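Limit order marked filled at 30 but only part of the shares showed up

Ullura Investor Help > Orders and Execution

palisden_holder
I placed a good-til-canceled limit order for 200 shares of Palisden at 30. The app pushed a notice that said "executed," and the position page now shows 169 shares. Buying power dropped by the full amount of the order. There was no news on the company that I could find, and the price moved back above my limit within a few minutes. Is the rest of the order still working, or did it get canceled? I would also like to know why the cash is held if the shares were not bought.

clolex_trader
You got a partial fill. The notice says "executed" for any fill, including a partial one. Open the order ticket, not the position page, and look at the status line. If it reads "partially filled / open," the remainder is still resting at your limit. Cash for the open part stays reserved until the order fills, expires or is canceled. That is normal for a cash account.

There were fewer shares offered at your price than you asked for, and then the quote moved away. A limit order does not promise the full size. If you want all or nothing, there is an "all or none" box under the advanced settings, but those orders sit behind regular ones at many venues and you may get no fill at all.

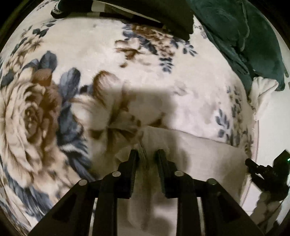
Gripper over floral fabric.

Check the commission terms before you leave a remainder open. Some fee plans charge per order per trading day, so a GTC order that fills on two different days can be billed twice. On the flat plan it makes no difference.

kinnunen_fan
same thing happened to me with Kinnunen in October, I just canceled and bought the rest at market. paid a bit more. not worth the wait imo

ledger1580
Agree with the first reply, with one addition on taxes. If the remainder fills on a later day, it is a separate lot with its own purchase date and cost basis. The position page shows only the average cost -- the lot detail is under Tax Lots. This matters if you sell close to the one-year mark, as one lot can be long-term while the other is still short-term.

Also check the expiration on the ticket. GTC orders here do not stay open forever, and the end date is printed next to the order type.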